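Chapter 4
Containers and Closures in Household Storage

A storage container is judged first by its size and second by the way it opens. Most households give thought to the first point and very little to the second. Yet the tab, the latch and the rim are the parts touched every time a container is used, and they are often the first parts to fail.

This chapter considers plastic containers of the kind kept in kitchens, closets and workrooms. Section 4.1 deals with walls and floors, including the choice between clear, translucent and solid plastic. Section 4.2 turns to rims, handles and tabs — the points where a container is held, lifted or fastened. Section 4.3 applies both to the Waleo pantry plan, which students will recall from Chapter 2.

Students should have one plastic container at hand while reading. Any size will serve. Before beginning Section 4.1, run a finger along the rim and note each place where the shape changes.

Key terms: rim, tab, latch, recess, translucent, sloping wall.

4.1 Walls and Floors

A translucent wall lets in light and gives a general idea of the contents without showing them plainly. Sloping sides allow empty containers to nest, although they leave less room at the floor than at the rim.
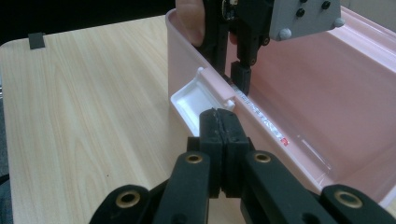
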